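To: robotics-course-staff
Subject: Re: [robotics-course-staff] Practical sessions and grading, two-arm project
From: Course Office, Hennessy Robotics Certificate

Dear colleagues,

Thank you to the sections that replied to last month's circular. Several of the replies raised the same points, and the office has decided to answer them on the list so that all sections work from the same text. The earlier message from the Wenell section is quoted in part, with our responses between the passages.

> The project guide states that each team must complete the keys
> exercise and the table exercise on the two-arm station before
> the November review. Our section has five teams and one station.
> We would like to know whether teams may submit the keys exercise
> from simulation if their station time runs out.

They may not. Simulation remains acceptable for the planning report, which is graded separately, but the keys exercise must be completed on the physical station. The simulated fingers close more cleanly than the printed ones do, and the review panel found last year that teams who had worked only in simulation could not explain their own failure cases.

We recognize that station time is short. Sections with one station may extend practical hours until 9 p.m. through November, provided that a trained supervisor is present for the whole session. The booking sheet should show the name of the supervisor as well as the team.

> Second, the guide asks for a "closed reference" at the start of
> each run. Two of our teams read this as closing on the object,
> and two read it as closing on nothing. The fifth did not do it.

The wording was poor and has been changed. The closed reference is taken with nothing between the fingers and before any object is approached. The team brings the fingertips together over the tabletop, saves one wrist view from each arm, and records the reported finger position in the run log. The corrected sentence appears in section 4 of the guide.

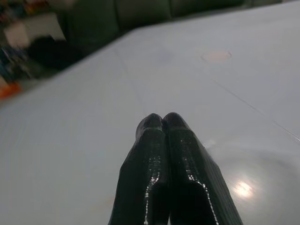

A reference should be taken again whenever a finger has been removed, reprinted or tightened. Teams using the Tradano finger files should note that the tip and the body are printed as a single part, and a tip that has been sanded down must be treated as a new finger for logging purposes. The office has received run logs in which the same reference value is copied across every run. These will be returned without a grade. The team may resubmit once.

> Third, on the table exercise. Our understanding is that the
> arms must both be in position at the front edge before the
> run is started. One of our teams had the left arm in position
> and brought the right arm in after starting the clock. The
> student supervisor accepted the run. Should it stand?

The run should not stand, but the team should be offered another attempt without penalty, as the supervisor had already accepted it. For the remaining sessions, please apply the following:

The head view must show both hands at the front edge of the tabletop before the supervisor gives the start. The placement of each hand along the edge is left to the team. Some teams prefer an even spacing, and others place one hand near a corner. Both are allowed, and the choice should be explained in the report.

Cables from the wrist modules should have enough slack for the full motion and should not be able to catch under the edge. A supervisor who is unsure about a cable should ask for a slow pass of each arm separately before the run.

No person may stand between the arms and the table once the start has been given.
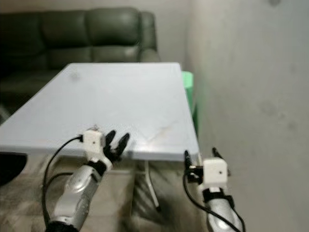 Table exercise: both hands at the front edge, head view.

> Fourth, we ask for guidance on surfaces. Our tabletop has marks
> on it from earlier classes and one team believes that these
> confused its detector. They have asked for a replacement table.

Replacement tables will not be issued during the term. A marked tabletop is an ordinary working condition, and a detector that reports a stain as an object is a result that the team should describe in its report. Sections may wipe the surface down between bookings. They should not cover it with paper or cloth, since a covering shifts under the fingers and the runs can no longer be compared with those of other sections.

The same answer applies to glare. Teams may move an object away from a bright patch at the planning stage if the report says that they did so. They may not move it during a run.

> Finally, we would be grateful for the scoring table, which was
> missing from our copy of the guide.

We apologize for the omission. The practical part is scored out of 100 and is made up of four items. Partial credit may be given within any item, and the supervisor should write a short note wherever it is.

1. Setup and closed reference (20 points). The station is inspected, the reference is taken from both arms, and the log is opened in the presence of the supervisor. Points are deducted for missing entries. A slow setup carries no deduction.

2. Keys exercise (35 points). A small bunch of keys on a ring is laid flat on the tabletop. The team approaches with the fingers open, closes on the keys or the ring, lifts, holds, and sets the keys down again. The team may choose which part to grasp and must state the choice beforehand. Full credit requires a controlled release, and keys that are dropped from the lifted position earn at most half. The wrist view saved for the report should have been taken during the approach, with the fingers still open and the keys in view.

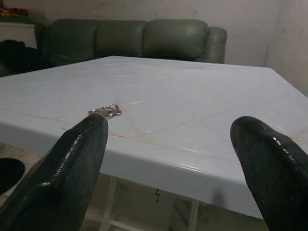

3. Table exercise (25 points). Both arms take up position at the front edge and carry out the motion described in section 6 of the guide. The score depends on the two arms starting and stopping together. A run ended early by the supervisor for safety reasons is not scored and may be repeated.

4. Report and run log (20 points). The report should describe at least one failed attempt in detail, with the matching log entries. Reports that contain only successful runs will be read with particular care by the review panel.

Further notes for section leads

Run logs. The shared folder held 1437 entries when this message was prepared, of which 212 had no team number. Section leads are asked to correct the entries from their own stations before the review. An entry that cannot be matched to a team will be left out of the scoring, even where the run itself was sound.

Zamar station software. Please stay on the version installed at the beginning of term. One section updated its station on its own initiative and found that earlier logs would no longer open. The office will arrange the update for all stations after the review.

Spare fingers. Each section may request up to 5 spare finger pairs for the term. Requests go to the course office through the usual form, with the log entry in which the damage was first recorded. Sections with their own printer may print replacements from the Tradano files, using the settings in the appendix.

Student supervisors. The Wenell section's message shows that the supervisors would benefit from a shorter set of instructions than the full guide. A two-page version is being prepared and will be sent to this list. Until it arrives, supervisors should refer any disputed run to the section lead and should not decide it at the station.

Replies to this message may be sent to the list where they concern all sections. Questions about an individual team or grade should be sent to the office directly.

With kind regards,

Course Office
Hennessy Robotics Certificate

--
You are receiving this message because you are subscribed to robotics-course-staff. To change your subscription, contact the list owner.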